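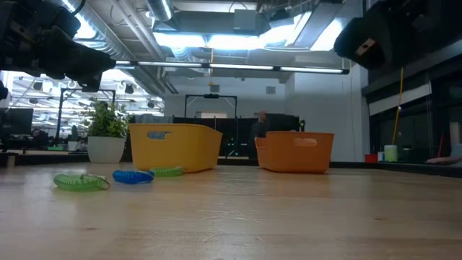
Figure 3. Sorting table with the yellow and orange bins and three coiled plastic rings, two green and one blue.

3.2 Materials and layout

The sorting task used household items that participants were likely to have handled before. Coiled plastic rings were chosen for the small-item set, as they are light, do not roll far and keep their shape when dropped. Two open plastic bins, one yellow and one orange, served as the places to put them (Figure 3). Both have a handle opening in the front face. The bins were set towards the back of the table with a gap between them, and the rings were laid out on the left half, nearer the yellow bin.

None of the rings matched either bin in colour. In the earlier Gallside study (Sikora and Pawlak) items and bins shared colours, and most people sorted by colour without reading the instruction card. We wanted the card to be read.

The table has a light wooden top, worn and finely scratched near the front. We did not cover it. A cloth tried in September at the Cimamthorpe site caught on the coils and made them harder to pick up – two participants mentioned this without being asked. Potted plants were left standing to the left of the bins, as the room was meant to look like one in daily use.

Positions were reset between trials from a printed plan. Grażyna Sikora checked the layout before each session.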